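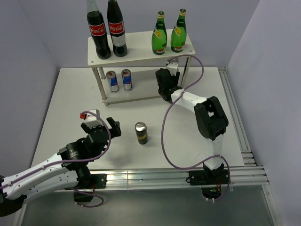
Warum wird Glas beim Erhitzen weich, statt an einem festen Punkt zu schmelzen?

Weil seine Bausteine kein regelmäßiges Gitter bilden. Die Bindungen im Glas sind unterschiedlich stark und geben deshalb nach und nach auf, über einen weiten Temperaturbereich hinweg.

Kapitel 4
Glas und Getränk: ein Behälter und seine Wege

Mit dieser Antwort haben wir schon das Wichtigste in der Hand, was wir für das Kapitel brauchen, auch wenn es im Augenblick noch ein wenig trocken klingen mag. Ein Stoff, der beim Erwärmen erst zäh wie Honig wird und sich dann ziehen, blasen und in Formen drücken lässt, ist für den Bau von Behältern ein Geschenk. Beim Abkühlen wird er wieder fest und behält die Gestalt, die man ihm gegeben hat – vorausgesetzt, man lässt ihm Zeit. Kühlt eine Flasche zu schnell ab, bleiben Spannungen im Glas zurück, und ein kleiner Stoß genügt später, um sie springen zu lassen. Darum wandert jede Flasche nach der Formgebung noch durch einen Kühlofen, von dem in Abschnitt 5 ausführlich die Rede sein wird.

Die Zutaten sind bescheiden: Quarzsand, Soda und Kalk, dazu meist ein guter Teil Altglas, in der Fachsprache Scherben genannt. Die Soda senkt die Temperatur, bei der der Sand schmilzt, der Kalk macht das fertige Glas beständig gegen Wasser. Wer sich fragt, weshalb man nicht einfach auf den Kalk verzichtet, dem sei ein Blick ins Chemikalienregal der Schule empfohlen: Wasserglas, aus Sand und Soda ohne Kalk geschmolzen, löst sich in heißem Wasser auf. Für Limonade wäre das eine unglückliche Wahl!

Wir begleiten die Flasche in diesem Kapitel von der Schmelzwanne bis in den Laden und, wenn alles gut geht, auch wieder zurück. Als Fallbeispiel dient uns die Abfüllerei Jeltovwood in Skendon, ein Familienbetrieb, in dem eine Mehrwegflasche im Durchschnitt 25 Umläufe erlebt. Der Betriebsleiter Chaminda Abeysekara hat uns dafür freundlicherweise seine Wareneingangsbücher überlassen. Im März, so steht es dort in sauberer Handschrift, kamen 1067 Kästen Leergut aus Flatstead zurück, und an diesen Kästen werden wir rechnen: Transportwege, Waschwasser, Bruch und Pfand.

Gerade beim Thema Mehrweg wird gern gestritten, und ich möchte Sie ermuntern, mit dem Urteil noch etwas zu warten. Glas ist schwer, und wer es weit durchs Land fährt, bezahlt dafür mit Treibstoff. Andererseits lässt es sich gründlich reinigen, nimmt kaum Gerüche an und kann immer wieder eingeschmolzen werden. Wie die Rechnung ausgeht, hängt von Entfernungen, Umlaufzahlen und der Auslastung der Lastwagen ab – und damit von Größen, die man messen kann.

Bevor Sie weiterlesen, legen Sie sich bitte das Periodensystem und Ihre Aufzeichnungen zu den Silikaten bereit. Wir beginnen mit dem Sand.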